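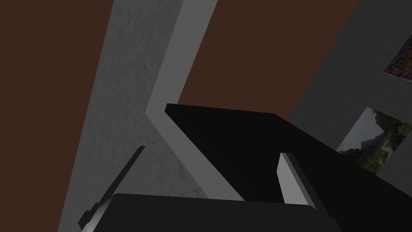

3.2 Collecte des démonstrations par télécommande

Figure 4. Vue de la pince en simulation, doigts écartés ; un panneau gris d'aspect marbré et un mur portant deux images encadrées sont visibles au-delà.

Les démonstrations ont été enregistrées dans l'environnement simulé Homell. L'opérateur pilote la pince à distance, avec pour retour visuel la seule vue rapprochée de la figure 4. Chaque commande est enregistrée avec l'image correspondante. Nous avons retenu 800 trajectoires sur 1370 ; les autres comportaient une reprise manuelle ou un arrêt prolongé. Six opérateurs ont participé, après 15 minutes de prise en main – durée fixée lors des essais d'avril. Le tri suit le protocole de Radonjić et Kamolrat, sans modification des seuils.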